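黒い背景布の張り方(小物撮り用・自分メモ兼手順)

フリマ用とか作品記録用とか、黒バックで撮りたい人向け。スタンド買わない、壁に張るだけ。前に書いたのが読みにくいと言われたので書き直し。急いで書いてるので文体バラバラです。

用意するもの
・黒い布か黒い背景紙(つや消し。これ大事)
・金属クリップ 小さめのやつ
・壁に引っ掛けるところ。フック、突っ張り棒、レール、なんでも
・マスキングテープ
・スチームアイロン(布の場合)
・粘着ローラー
・机

布は通販のFlirnevenってとこで買った。送料込み2,393円。高いか安いかは知らない。紙だともっと安いけど一回折ったら終わり。

布か紙か
迷ったら布。洗える、たためる、引っ越しのとき楽。ただしシワ。紙はシワなし、でも角が折れる、濡れたら波打つ。保管は筒に巻く。筒がじゃま。
ベルベットっぽい起毛のやつは光をよく吸うので黒がちゃんと黒になる。かわりにホコリがものすごくつく。猫いる家はやめたほうが。
ポリエステルのテカるやつはだめ。ライト当てた瞬間グレーになる。店で買うならスマホのライトを斜めから当てて確認。

サイズ
撮るものの幅の3倍はほしい。マグカップくらいなら小さくていいけど、少し引いて撮ると端が写る。で、トリミングする羽目になる。最初から大きめに。
Clurkeckの布見本帳に載ってるサイズ表は端の縫い代込みなので注意。届いたら思ったより小さかった。測ってから買う。

手順1 シワ取り
張る前にやる。張ってからやると壁紙が湿気でやられる。
裏からスチーム、浮かせ気味に。押しつけるとテカリが出て戻らない。
風呂場に一晩干すだけでもまあまあ取れる。急ぎでなければこっちで十分。
紙の人はアイロン禁止。前の晩から逆向きに巻いておく。

手順2 壁の準備
壁ふく。フックの位置決める。高さは机の面から測る、床からじゃなく。
机面から上に800ミリあればたいていの小物はいける。背の高い花瓶とかは足りないので各自で。
賃貸はピン穴が気になると思う。突っ張り棒が無難。粘着フックは石膏ボードの壁紙ごと持っていかれたことがあるので自分は使わない。どうしても使うなら下にマスキングテープ。

手順3 吊る
片方の上の角から。まず仮止め。次に反対の角。いきなりきつく引っ張らない。
両方止まったら、横に少しずつ引いてたるみを取る。クリップは角に2個ずつが安心。1個だと回る。回ると布がななめに落ちてきて、これが撮影中だと本当に腹が立つ。
真ん中が下がるなら真ん中にも足す。
下は重りをつけない。机の裏に落とすだけ。重りをつけると縦にシワが入る、なぜか。

手順4 横の壁
忘れがち。背面だけ黒くても、横の白い壁からの照り返しで被写体の側面がうっすら明るくなる。ガラスとか金属だとそのまま壁が写り込む。
なので横にも1枚。こっちは写らないことが多いからシワは気にしなくていい。余った布で可。両側やるかどうかは部屋しだい。窓側は閉めきるならカーテンでもいい。

手順5 机と床の反射
机の色が明るいと下から光が返る。底を明るくしたいときは逆に便利なのでそのまま。締めたいときは黒い画用紙を敷く。
机と布の間はこぶし2つ分くらいあけると影が落ちにくい。くっつけると影がもろ。

手順6 部屋の明かり
天井の照明は消すのが基本。つけたままだと上から光がまわって黒が浮く。ただ準備中はつけとかないとクリップ落としたとき見つからない。
撮る用のライトは斜め前から1灯。布にまっすぐ当てない。被写体と布の距離があるほど布は暗く落ちる。部屋が狭い人はここで苦労する。うちもそう。
LEDの安いスタンドライトで十分。Trotelportの小さいやつ使ってるけど首がすぐ下がるのでテープで固定してる。

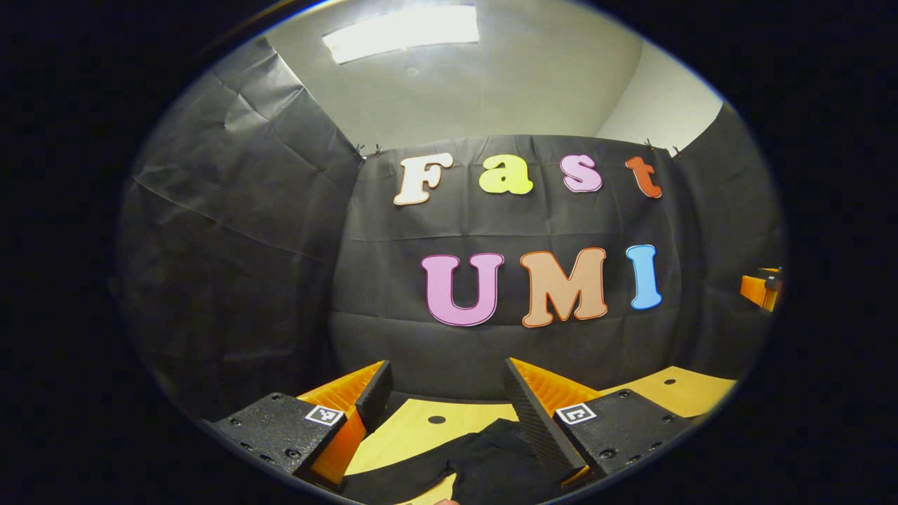
背面と横の壁に黒を張った状態。上の角はクリップ止め。

手順7 試し撮り
本番のものを置く前に、白い紙コップで1枚。白がとぶか、黒がグレーになってないか見る。
グレーになる場合
・露出を下げる(マイナス1くらいから)
・被写体を手前に出す
・ライトの角度をもっと横に
・それでもだめなら布がテカってる。あきらめて買い替え
スマホは自動で明るくしようとするので、画面を長押しして固定してから明るさを下げる。これやらないと毎回ちがう色になる。

手順8 ホコリ
黒はホコリが全部見える。ローラーを上から下へ。撮る直前にもう一回。
布をたたむとき内側にするのは表の面。逆にするとつぎ出したとき泣く。

よくある質問(もらったやつ)

Samina Kianiさんから「クリップの跡が残る」
厚紙の切れはしを挟んでください。名刺でもいい。起毛の布は跡が残りやすいのでスチームで起こす。

Noreen Arainさんから「張りっぱなしでもいいか」
日が当たらないならいい。うちは5月に張ったまま夏を越したら、窓側だけ茶色っぽくなてしまった。使わない日は外すか、上から古いシーツかける。

「黒いものを黒バックで撮れるか」
撮れるけどむずかしい。横か後ろからライトを足して輪郭を出す。最初は濃いグレーの布のほうが楽。

「洗濯」
単独で、ネットに入れて、脱水は短く。色落ちは初回が一番ひどい。タオルと一緒に洗ってはいけない。洗った。

かたづけ
クリップは下から支えながら外す。先に手を放すと布が一気に落ちて机の上のものを巻き込む。被写体は先にどける、絶対。
布はたたまず巻くほうがシワにならない。ラップの芯をつないで使ってる。見た目はひどい。

追記
Trajkovski方式(上を棒に縫いつけるやつ)はどうかと聞かれたけど、まだためしてないです。棒が入る袋を縫うのが面倒で。やったら書きます。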